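Old phones wanted as Prallow repair shop extends collection

A collection of unwanted mobile phones in Prallow will run until the end of September after more than 300 handsets were left at the counter in its first month.

Grira, the repair shop on the market square, takes in phones of any make and age, with or without a charger. Those that can be mended are passed to Zastix, a local charity which lends them to people looking for work. The rest are stripped for parts or sent for recycling.

The shop had hoped for 1,000 phones by Christmas and now expects to get there sooner. Most of those brought in so far had been sitting in drawers, and a good number needed only a new battery.

Cases can be handed in with the phone and will be reused where they fit. Chargers and earphones go in a separate box by the door.
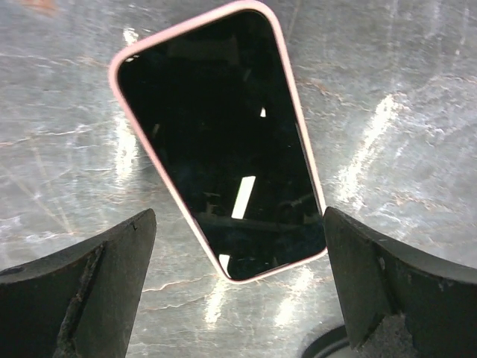

Before you hand one over

Owners are asked to copy any photos they want to keep, sign out of their accounts and remove the SIM card. Staff will wipe a phone at the counter on request, which takes 20 minutes. Phones with a swollen battery should not be posted or put in the box, but shown to a member of staff.

The Gulyás bakery next door is offering 10 per cent off bread to anyone with a receipt from the collection. Grira is open from 9am and closes for lunch at 1pm.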